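Slide 7 – teaching by hand

Right, quick one. Two routes at Skireck – drive the arm remotely, or skip the arm and use hand-held grippers. Remote first: Codell rig, 29 demos in a morning, everyone knackered. Don't dwell.

Then hand-held. Same mug tree task, 131 demos by lunch. Pause here, let them look.
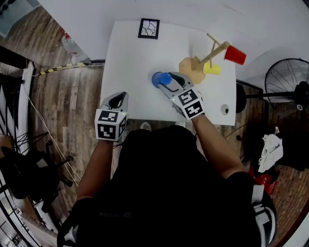 Mug tree task, hand-held grippers. Blue cup still on the table.

Point at the marker cubes – thats how we get hand position. Left hand free, right on the cup. Somebody will ask about losing track when a wrist turns – yes, happens, we bin those. Kept about 82.

Next: Kutix policy reuslts. Skip Urquhart slide if past twenty to.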